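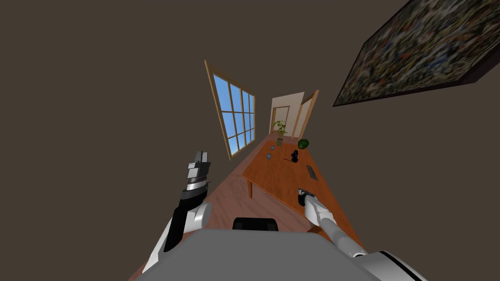
Two-arm tabletop pick: policy ignores small dark objects unless I tilt the head camera

Posted by kettlerow

I'm on the Prastimari simulator with the stock dual-arm robot, one head camera and one camera on each wrist. The task is to clear small items off a long wooden table, one arm at a time. The planner is Judden with default settings except the step limit, which I raised to 1,000. The grasp policy was trained on 691 episodes.

In 13 of the last 30 rollouts the left arm lifts, stops beside the table and stays there until the step limit. The right arm goes to the near end of the table and behaves. No error in the log, no collision flag. If I pitch the head camera down before the run, the left arm starts moving again most of the time.

I don't want to pitch the camera because all my training data was collected with it level to the torso. Has anyone seen this?

Reply from m_orrick

What lens model are you using on the head camera? Judden assumes pinhole. If the simulator is giving you a wide lens, everything near the corners gets back-projected to the wrong place, and the left arm will think its goal is inside the wall.

Reply from kettlerow

Wide. This is from the head view, same room and same table. 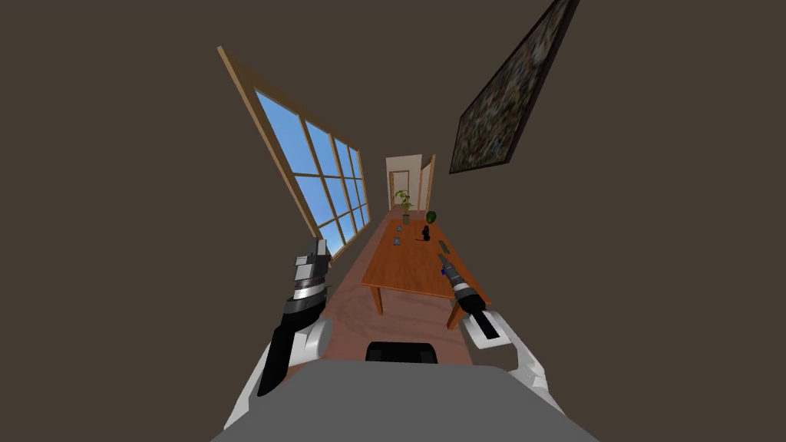 Source: kettlerow, Prastimari head camera render

The walls bend a lot toward the corners. I had undistortion on in January and turned it off when I moved to the new build, and I don't remember why.

Reply from m_orrick

Then turn it back on. The gripper is up beside the table and your planner has no idea how far it is from the edge. I wouldn't touch anything else until that's fixed.

Reply from tabs_not_spaces

I don't agree that it's the lens. If it were back-projection you would see the right arm miss too, and he says the right arm is fine. Both arms go through the same head camera.

I'd look at the wrist cameras. Plot what the left one gets during the stall. With a late-fusion policy, a wrist view that has no table in it can pull the action toward zero. We had this on Mocanu with a completely different arm.

Reply from kettlerow

Pulled one wrist view. No table in it at all.

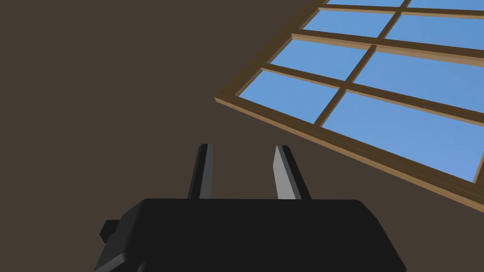
Wrist view: open gripper, wall and window

So the policy is getting brown wall and some blue panes, and the fingers are open with nothing between them. I can see how that would be no use to it.

Reply from m_orrick

Fair, but a start pose that points the wrist camera at the wall is a planning problem. The planner chose it, and it chose it from a distorted view. Fixing the wrist input covers up the bad pose.

Reply from tabs_not_spaces

Or the pose is the home pose and the planner never chose anything. kettlerow, check whether the joint targets change at all after step one. If they are constant, the planner returned home as its goal.

Reply from jornholm_user

Jornholm has a replay tool that prints joint targets per step next to the camera feeds. It reads Prastimari logs if you export them without compression. Saves writing your own plots.

Reply from kettlerow

Exported and looked. The targets are constant from step two on in the stalled runs I opened, so the goal is home. With undistortion on, the left arm gets a real goal in some of those but still stalls in others. Looks like there are two problems.

For now I've masked the wrist input until the gripper is over the table. I'll rerun the full set with both changes and then with each one alone.

Reply from m_orrick

Please post the separate numbers. I still expect undistortion to do most of it.

Reply from tabs_not_spaces

And I expect the mask to. Also keep the random seed fixed between the sets, or the comparison won't mean much.

This site uses cookies to keep you signed in and remember your thread settings. Accept | Manage cookies

Contact the moderators | Forum rules | Posts are copyright of their authors | Back to top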